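Print this page | E-mail this page

Workshop notebook, Mallia bowling machine
December 2018
Written by Jonatan Söderlund

Today was the second day with the new feed tube on the Mallia machine. Arash Abbasi wants it ready for the winter nets at Olstead, so I write down everything, also the small things, because he will be alone with it when I am away.

Feed tube

The old tube let two balls come down together when the coach loaded quickly. The new one has a narrower neck and a soft lip inside. I ran it with the practice balls from Benkirane, then with real leather balls which Arash brought in a bucket. The leather ones are not all the same size any more. A ball that has been used on concrete gets fat on one side of the seam – I did not believe this before I put the caliper on it. The fat ones stop at the lip and must be pushed with a finger. I do not want anybody's finger there, so the lip must go back by a small amount. I marked the place with pencil on the outside of the tube.

Wheel speed

Upper wheel and lower wheel both set to 700 on the dial. The hand tachometer gave 700 for the lower and 726 for the upper. With this difference the ball dips early, and a batsman who expects a straight good-length ball will be playing over it. In October the two wheels agreed, so something has moved. I changed the belt on the upper motor and measured again: still 726. Then I exchanged the two speed controllers, and the error went down to the lower wheel. So it is the controller and not the motor. I should have done this first.

At 600 the error is too small to matter for juniors. Arash can use the machine with the junior group as it is, but please not with the first team until the controller is replaced.

Spin setting

The head was tilted to position 7 for leg spin. The first over was quite nice, the ball drifted in and turned away from the right-hander. After this the turn became less and less. I found that the clamp was sliding back under vibration. I cleaned the grease from the clamp faces and it held for the rest of the morning, but I don't trust it. Arash thinks a toothed clamp is better. I agree with him, but a toothed clamp gives only fixed steps, and the Mondgate coaches like to adjust in between. We did not finish this discussion.

He also said that no leg spinner in his league turns the ball so much as my machine did in that first over, and the boys will learn to play a bowler who does not exist. Maybe we should take the tilt down one position for normal practice.

Steel cart, same day
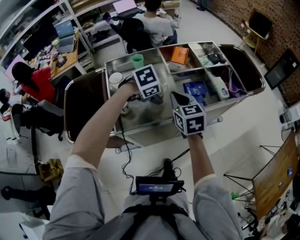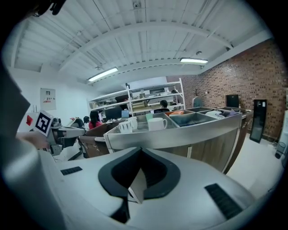
To do

– Order one speed controller, same type as the old. Ask for the delivery time before ordering.
– Move the lip back to the pencil mark, then test with the fat balls only.
– Drawing of the toothed clamp (Arash has the sizes in his notebook, not in mine).
– Write "juniors only" on tape and put it over the dial.
– Return the tachometer to Mondgate. They have asked two times.
– The left tripod foot is still missing its rubber.

Contact the workshop | © 2018 Mallia | Back to top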